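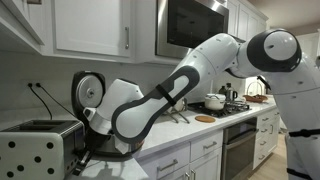

Start with the power points, wrote Deltesitz under the first version of this page, and do the arm last. We'd done it the other way round and had to redo half our spreadsheet, so the steps below follow that advice. It's a much better order!

How to budget for a kitchen robot arm

This is for small labs, TAFE workshops and keen community groups pricing up their first arm for household tasks. Planning one is great fun (I've now done it twice and would happily do it again), but the quote for the arm is only one line of the budget.

Step 1. Write down the jobs
Pick a few and be specific. "Cooking" is no good. "Open the rice cooker" or "push down the toaster lever" is something you can plan around. Each job tells you how far the arm has to reach and how gently it has to grip.

Step 2. Measure the room
Bench height, bench depth, the gap under the overhead cupboards, and the floor space in front of the drawers. Our bench was 890 mm high, and that one number knocked two models off the list. Open every oven and cupboard door while you've got the tape out.

Step 3. Sort the power
List everything that will be plugged in at once, including the charger and the computer. If you need another circuit, get an electrician's quote now and put it in as its own line.

Step 4. Ask for quotes in the same format
We sent one page to Rekitz and Umberg and asked both to price these separately:

Arm and base
Gripper, plus one spare set of fingers
Freight and insurance
Training
Service in the second year

Umberg left freight off the first time, so check before you compare totals. 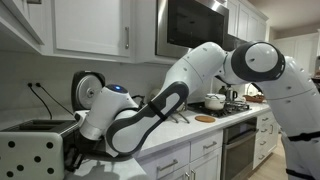

Should the test appliances go in the same budget?
Put them in, on their own line. We allowed $400 for appliances and spares, and that covered a second-hand toaster with plenty left over for replacements.

Step 5. Add the quiet costs
Staff time is the big one. We set aside 63 hours for setup and used more than that, mostly on calibration. Zoëga, the scheduling software we run, also has a yearly fee that's easy to miss if you start on the trial.

Step 6. Hold something back
Keep 30 per cent of the setup budget unspent until the arm has done every job on your Step 1 list. Ours went on a sturdier mounting plate and longer cables, and I was very glad to have it.

Quotes usually have an expiry date. Ours ran out in April, so we booked the approval meeting first and worked backwards from there.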